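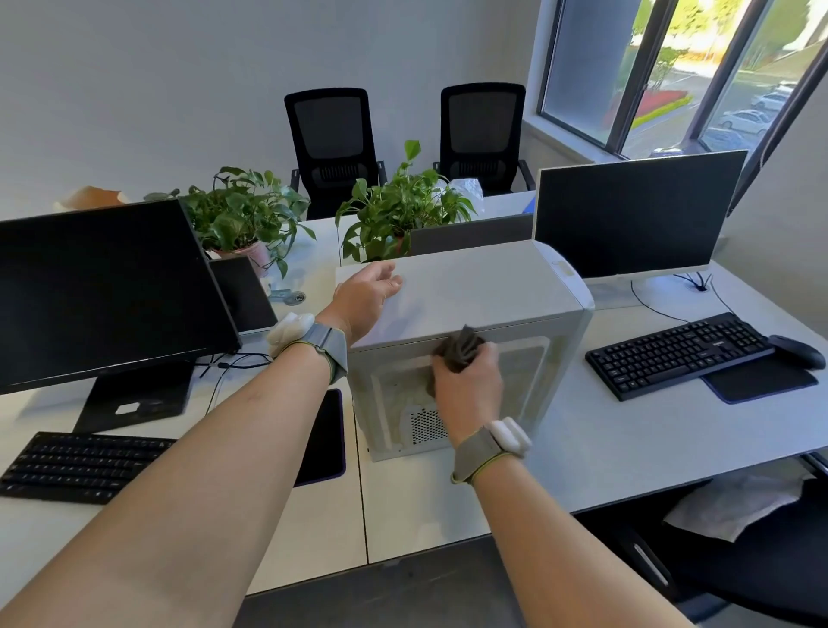 Porkska Desktop Log

README and data card, version updated 27/08/2026

Welcome, and thank you for downloading! Porkska is a plain set of tables on older office desktop computers and what it took to get each one ready for a second home. We are a small reuse shop in Nedley, and for years our notes lived in a paper binder that only two people could read (and one of them only on a good day). I finally typed the whole thing up over a long November, and it seemed a shame to keep it to ourselves when so many other shops are asking the same questions about the same beige and white boxes.

What you get

There are 274 machines in the log, one row each, covering 57 different case models. The files are:

machines.csv: one row per computer, with the case style, the condition it came in, and where it ended up
work.csv: every job done on a machine, in the order we did it
parts.csv: parts swapped in or out, with the part's own condition when we knew it
notes.txt: the longer remarks from the binder margins, keyed to the machine number

Everything is UTF-8 text, separated by commas, with a header line at the top. If you open it in a spreadsheet, please tell the program to treat the machine number as text. The numbers start with zeros, and I lost most of an afternoon to that before I figured out why the tables wouldn't join.

Fields people ask about most

grade_in is how the case looked on arrival, from A (could sit on a front desk tomorrow) down to D (please carry it straight to the back). It is about looks alone. A machine can be a D on the outside and start up sweetly on the first press, and we have had a few lovely A cases with nothing worth saving inside them.

grade_out uses the same letters after the work. You will see some rows where the grade didn't move at all, and those are real. Yellowed plastic stays yellowed, at least with anything we're willing to use indoors.

minutes is hands-on time for a job. Waiting for a disk wipe to finish doesn't count, and neither does lunch. Anything under five minutes was written down as five, so please don't build anything delicate on the small values.

surface is the outside finish in our own words: smooth, textured, painted metal, or mixed. Mixed is the largest group, as so many of these cases have a metal side with a plastic front.
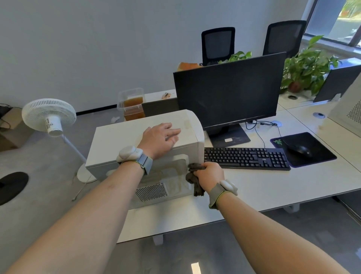 residue is the one I am fondest of, and also the messiest. It holds a short code for whatever was on the outside of the case: dust, label glue, ink, scuff, smoke film, or unknown. A machine can have more than one, in which case the codes are joined with a plus sign. I used "unknown" generously. If the binder said something like "brown, don't ask," it went in as unknown and the original words are in notes.txt, where I think they belong.

How the outside work was done

The steps were nearly the same from start to finish, so I'll put them here instead of repeating them in every row. Unplug everything and let the machine stand a while. Brush out the vents, working outward so the dust doesn't go in. Wipe with a cloth that's barely damp, then go over it with a dry one. Label glue gets a drop of cooking oil and some patience. We quit using the stronger citrus remover after it dulled the front of a perfectly nice Ulholm case, and the 22 rows where it was used are marked citrus=1 in work.csv, so you can leave them out if you're comparing finishes.

A word on the Ulholm and Hou names in the model column. They are the labels we had on the shelves, and in a couple of spots they cover more than one year's worth of the same case. I split them where I could tell the difference by the screws. Where I couldn't, they stayed together, and model_sure is set to no.

Things to be careful with

The log only knows about machines that came through our door. We take in a lot from schools and small offices around Nedley, which means you'll find plenty of slim white and gray towers and hardly any gaming machines. Please don't use it to say what desktops are like in general!

Two people wrote most of the entries, and we don't grade alike. Xuelian Xiong is stricter than I am, especially about scuffs near the power button, and after comparing our rows side by side I have to admit she's usually right. The grader column tells you whose eyes you're borrowing.

About 48 rows have no minutes at all. Those are from the early binder pages, before it occurred to either of us to look at the clock. I left them blank and didn't guess.

No serial numbers are included, and neither are donor names. Anything in the margin notes that could point to a person was taken out by hand. If you spot something we missed, write to us and we'll pull the file that same day. 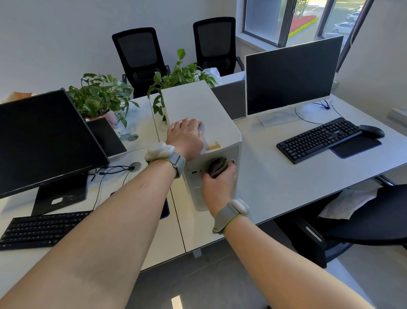 Genji Kinoshita wrote in to ask whether grade_out could be split in two, one letter for the front panel and one for everything else, given that buyers mostly look at the front and the rest goes under a desk. He also wondered if the glue rows could say how old the label was. I like the first idea very much and have started a front_out column for new entries, which will be in the next version. The second I can't do for the old rows, sad to say, but I've added a place for it going forward.

Using and sharing

You're welcome to use the tables for anything, paid or unpaid, as long as you say they came from the Porkska log and mention which version you had. If you fix an error, please send the fix back along with the machine number. Additions from other shops are welcome too. Use your own prefix in front of the numbers so they don't bump into ours, and keep the residue codes as they are, or tell me what code you're missing and we can talk it over.

Known errors in this version

Machine 0131 appears in work.csv with a lid hinge repair. It's a tower and has no lid. The job belongs to a laptop that isn't in the log.

Some Hou rows list the same fan twice in parts.csv. One came out, looked fine, and went back in.

Dates in the margin notes follow whatever style the writer felt like using, and I haven't touched them.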